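Re: [clamden-allotments] Water butts, again
Date: April 29, 2025

> Could someone explain why the trough by the Pirkolo gate is dry
> every weekend? I was told in November that this was in hand.

It was in hand. It was in several hands, which is how we came to own 3 float valves and no plumber.

The trough holds 1,000 litres when it holds anything. Chidiac came out, sucked their teeth and quoted for a new pipe from the road. I have read the quote twice and still can't tell if the digging is included. Cida want less money but won't start until the brambles are cut back, and they mean our brambles, by us.
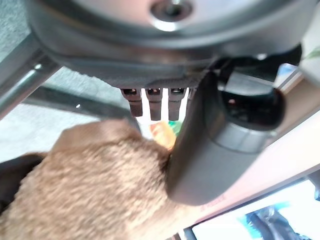

Three dark tabs in a row under the metal rim.

My own view is that we pay Cida and bring secateurs. If you want to argue for Chidiac, please do it on the list and not over my fence while I'm eating a sandwich.

Meanwhile the top tap works. Hoses are limited to 100 feet, and yes, joining two together counts as one long hose.
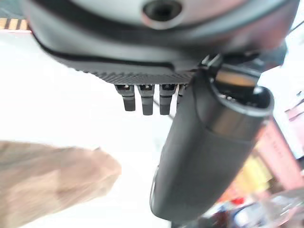 Close up, with the ribbed edge and the row of tabs beneath it.

Whoever has the long-handled loppers, the shed would like them back before the brambles get any ideas.

Plot 3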